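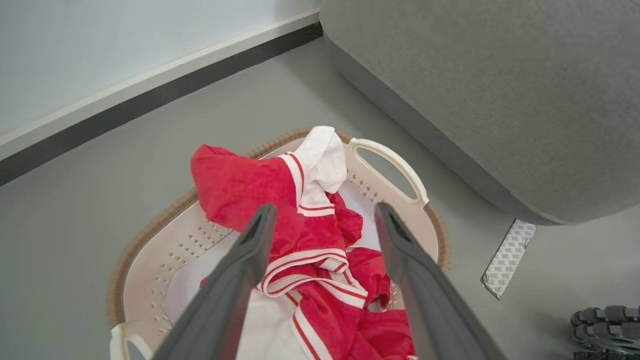
The laundry basket with red and white clothing, between the open gripper fingers.

Friday, March 6, 2026

The Prirkley Robotics Club has completed the first part of its spring project, and I am pleased to report on it in this space. Members chose laundry as their subject last fall. The assignment is simple to state: using two arms, take clothing out of a basket and place it on a sofa. The work has proved demanding, and the club has given it most of its Friday sessions.

Clothing has no fixed shape, and a garment that is easy to grip in one position may be very difficult in the next. Students on the Lucero team write the arm motions. Students on the Darik team review each attempt and decide whether it may be kept for training. The club has recorded 800 attempts to date, of which 104 were set aside after review. Most of those were rejected for the same fault, a grip that closed on the rim of the basket as well as the cloth.

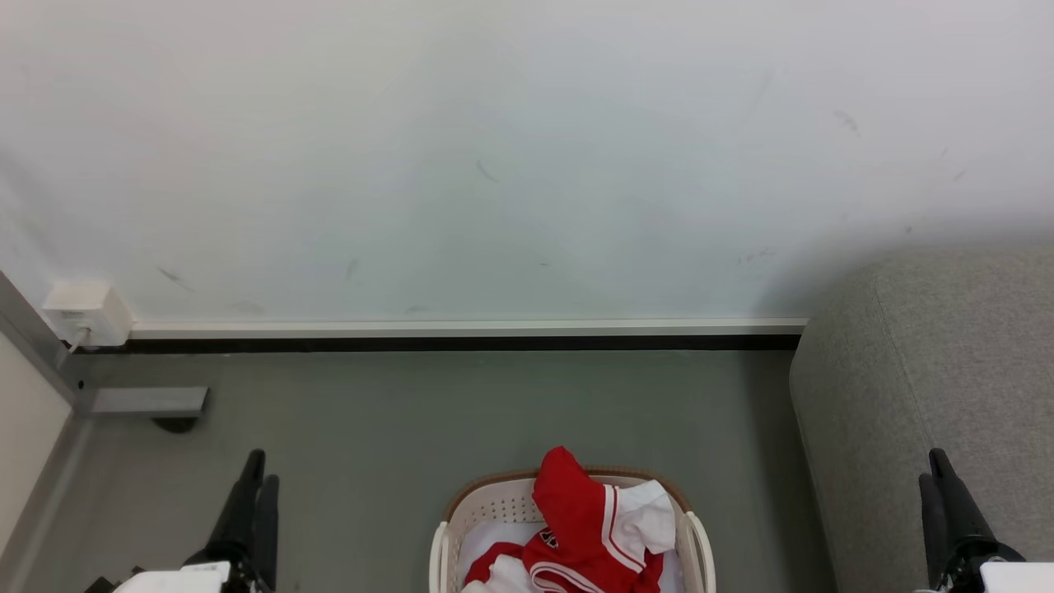
Both grippers open on either side of the basket.

The teams agreed early that every session would use the same basket and the same floor. This decision caused some debate. Several members wished to vary the room from the start, and their proposal will be taken up again in June, when the club presents its work at the Isto Student Showcase. Each team will have nine minutes to speak, followed by questions from the visitors.
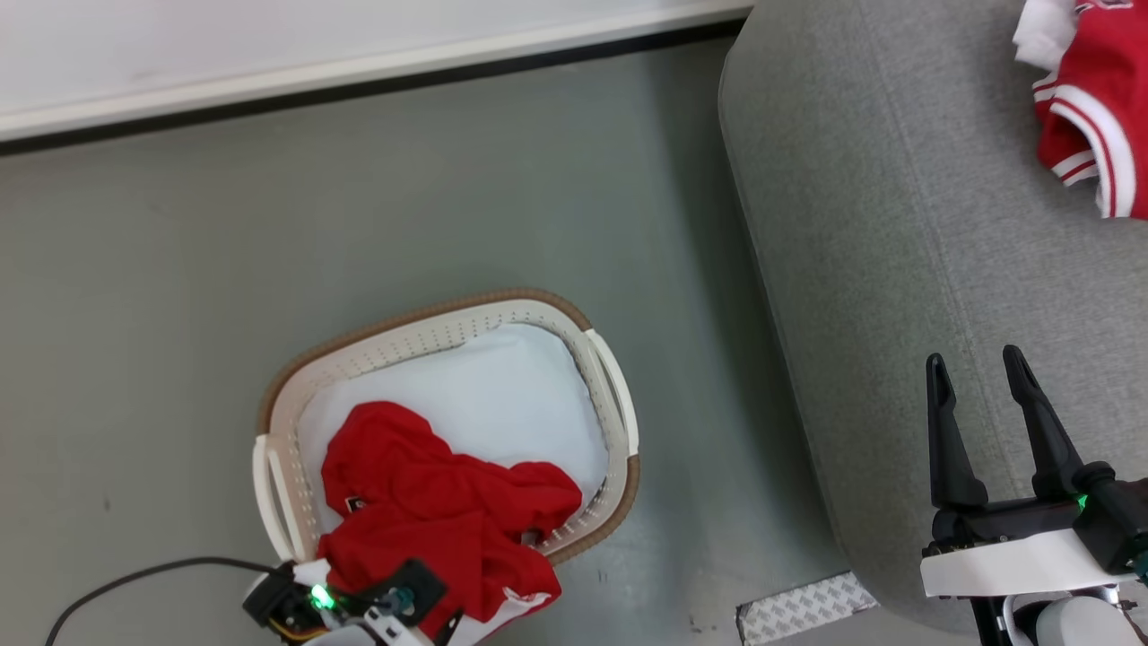
Must a student know how to program before joining the club?
Previous experience is not required. New members spend their first three sessions reviewing recorded attempts with an older student and may then apply to either team.

Applications for the summer term are available at the club office.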